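Keeping a Painted Workshop Floor Clean, and the Packing Table Too

I work in a small workshop where we repair and pack things, and our floor is green epoxy, the shiny kind. When we got it four years ago everybody said it would need no care. It needs less care than concrete, this I agree, but it is not zero. I wrote down what I learned, mostly for people who have just painted a garage or a work room and want it to stay nice. My readers at Henao asked for it several times, so it is a bit longer than my usual tips.

Sweeping first, always

The dust is what takes the shine away. A grain of sand under a shoe makes a small line, and after a winter you have many small lines. I use a soft broom with long hair, not the stiff one for outdoors. A wide dust mop is even better if your room is open in the middle. Push it in one direction, slowly, and do not lift it until you come to the wall. Under the shelves I go with the vacuum cleaner and the brush head.

I sweep in the evening, when the work is finished. Before I did it in the morning, and it was a mistake, because all the evening dirt was already walked into the other rooms.

Washing

For washing I take warm water and a small spoon of mild dish soap in a bucket. Too much soap leaves a film and then the floor looks gray although it is clean. If you already have this film, wash two times with only warm water and dry with an old bath towel under the mop.

Please do not use vinegar. I read this advice in many places and I tried it in April on one corner behind the compressor. The corner is now dull and it stayed dull. Soap with wax inside is also bad, it becomes slippery.

For black marks from shoe soles, a tennis ball works very well. Cut a cross in it, put it on a broom handle and rub. For dry glue spots I put a wet cloth on the spot for the time of one coffee and then push with a plastic scraper. Never metal.

Look for dirt with the light

A shiny floor shows the lamps in it like a mirror, and you can use this. Go down on your knees, or only bend, and look toward the lamp reflection from far away. In the bright patch you see every scratch, every bit of tape and every dried drop, which you cannot see when you stand over it. Then move two steps to the side and look again. I find little pieces of plastic and paper this way that the broom has left.

Shoe covers

If you want to keep the street dirt out, the thin disposable shoe covers are the cheapest thing. We buy the blue ones from Cosorau, a box of 200, and the box stands on a stool before the door. A few things about them:

Put them on while sitting. On one leg it is a circus.

Pull the elastic over the heel first and then pull it forward over the toes. If you start with the toes, the heel jumps off after some steps.

Wide trousers should stay outside of the cover, and if they are very long, fold them up one time so nobody steps on the hem.

On a wet epoxy floor the thin ones are slippery. Wait until the floor is dry or buy the type with rough dots on the sole.

They tear. Small blue pieces can come off and lie on the floor, so look for them when you sweep.

Have a bin next to the stool. Without a bin they will be in all the pockets.

The packing table

Our table has a white top, and I recommend white to everyone who packs small parts. A dark screw or a black washer you see at once. Clean it with a damp cloth and nothing else, and keep the knife on a hook and not on the table.

I leave a free border of 6 inches at the front edge. It sounds like wasted place, but your arms need it when you fold a box, and things do not fall down so easily.

Boxes you use again

We use cardboard boxes many times. A brown corrugated box can be good for several trips if the bottom is strong. Press the bottom with your flat hand; if it feels soft like a cloth, the box goes to the paper bin. A torn or frayed flap is not so important when the box stays in the house for storage or sorting. Leave the back flap standing up while you fill, so it works like a little wall, and put the front one down out of your way.

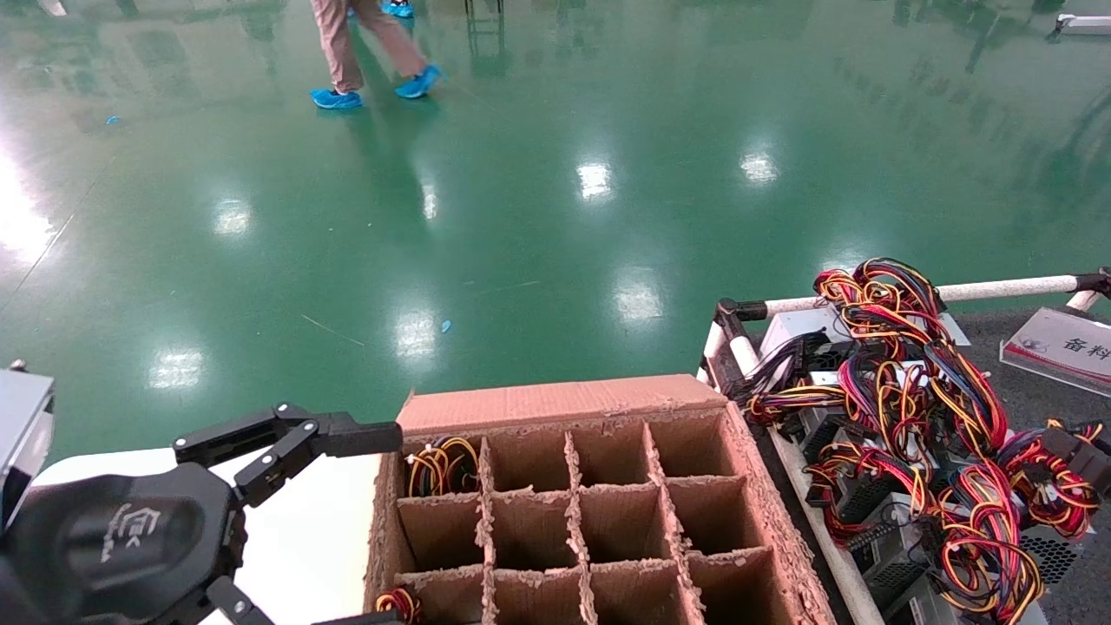

If the flap must close for mailing

For a box which goes to the post, frayed edges need some work. Cut the loose paper away with scissors, in a straight line. Then fold a strip of paper tape over the edge, half outside and half inside, and press it with the back of a spoon. I use the brown Steten tape, 32 cents a yard when I bought it last. Turn the roll so it sticks well in the corners.

If the flap has lost more than a thumb's width, lay a piece of flat cardboard on top of the contents before you close. It gives the tape something to hold against.

How often

Sweeping every evening. Washing once a week, on the day when the fewest people come. Every 90 days I take everything from the lower shelves and wash under them, and I put new felt under the feet of the metal stands. The felt gets hard with time and collects sand, and then it scratches worse than no felt.

The felt pads are from Flololness, the thick gray ones. The thin ones come off the first time you push the stand.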